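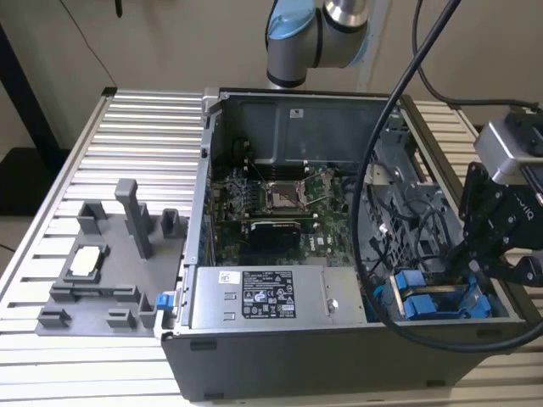

Benedetta Colombo
List moderator, Hurstead Computer Reuse

To: the refurbishing list
Date: 22 Jan 2026
Subject: Re: [reuse] Order of work for the office towers

Dear all,

thank you for the replies to my first message. I answer the points from Wynne first, and then I add some things I forgot.

Wynne wrote:

> We received 18 of the office towers from the Plondier lot and I would
> like to start on them. Do you take the power supply out before the
> motherboard, or can it stay? On the older ones we always removed
> everything, but it takes a long time and the screws get mixed.
> Also, what do you do with the blue drive carriers? We have a box
> full of them and no one knows which tower they came from.

The power supply can stay in if you only want to change the processor or the memory. With the tower on its side and the open side up, you can reach the socket without touching the supply. I take it out only when the fan makes noise or when the tower goes for parts. In that case please keep the label side clean, so the next person can read the ratings and scan the barcode sticker.

Before anything else, pull the mains cable and hold the power button for a few seconds. I know that everybody on this list knows it, but I have seen it forgotten, also by me.

For the carriers, my advice is to leave them in the cage, also when there is no drive to put in them. We once collected them in a box, the same as you, and in August we had 78 carriers of three different types and spent a whole afternoon trying them one after the other. Now each tower keeps its own.

About the big plastic shroud: do not force it. On this family of towers it comes up easily when you find the right point, and if it doesn't come up, a cable is usually caught under it. Look first for the thin cables on the side of the shroud and move them away. I have two broken shrouds on my shelf to remind me of this.

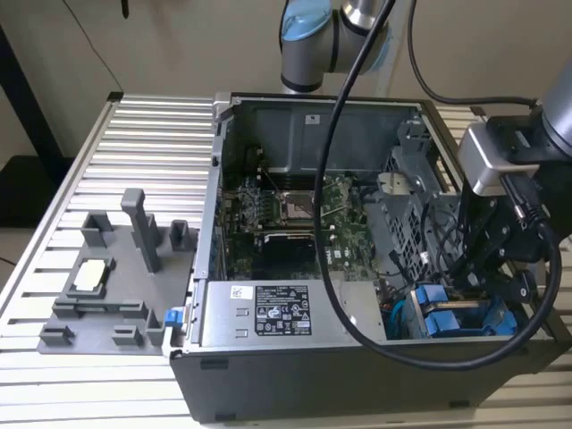
Can I leave the processor socket empty while the tower waits on the shelf?

For a short time it's fine, but close the retention frame, put the plastic cap on if you have one, and put the side panel back on the case. The contacts in the socket are very thin - a sleeve or a screwdriver is enough to bend them. I don't stack open towers for the same reason.

Two more things. The black cables that go by the drive cage should return to the same path when you finish. If they lie across the board, they can touch a fan, and the panel doesn't close well. I take a picture with my phone before I disconnect the first plug, and I write the number of the tower on a piece of tape.

The second thing is the record sheet. Murum is still using the old one, where there is no line for the slot brackets. Please use the new sheet, starting from tower 201, and write there if a bracket is missing. We have a bag of 100 spare ones at Hurstead, so you only need to ask.

Wynne, if you want, I can send you six empty sheets with the next delivery. Tell me also if your screws are the long type or the short type, I have both.

Kind regards,
Benedetta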